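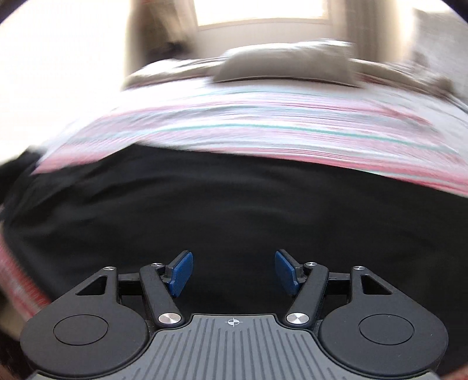

Why does my landing craft refuse to drop its ramp once the first wave reaches the beach in Ondinen?
The ramp is tied to the depth of water under the bow, and the August build of the scenario reads that depth from the wrong tide table. Load the corrected table and the ramp comes down when it should.

Geltgate naval wargame support - ticket 810
August - by Yung-ching Chuang
Print this page | E-mail this page

Opened by Jinfeng Su, playing the Ondinen landing as the attacker. Ramp stuck on every craft in the first wave, second wave fine. Great report, with a save from each turn attached (thank you, this made it a joy to chase!).

09:15 - Loaded the save. Same thing on my machine, first try! The craft ground at the right spot, the order goes green, and the troops just sit there under fire from the battery on the headland.

09:40 - Swapped the beach for the one in the Kong scenario and left everything else alone. Ramps drop perfectly, so the craft files are fine and I can stop poking at them.

10:25 - Turned on the depth log. The game thinks there are 40 feet of water under the bow at the moment of grounding - a destroyer could float in that! It's reading row 1001 of the tide table, and the Ondinen beach is row 627. The second wave looks up its own row, so it was never affected.

11:05 - Pointed the first wave at row 627 and replayed the landing from the start. Every ramp down, infantry ashore, and the tanks came in behind them on the rising tide just like the orders say. I may have cheered a little.

11:30 - Sent the new table to Jinfeng. To install it, close the game, put the file in the scenario folder over the old one, and start a new landing. Old saves keep the old tide, so they'll still jam.

14:10 - Reply from Jinfeng: works, beach taken on turn six, lost two craft to mines (those are supposed to be there). Also asks whether the Ultora river crossing uses the same table. Lovely question - it does, but only for the ferries, and I've opened a separate ticket to check them.

Status: fixed, table goes out with the next build.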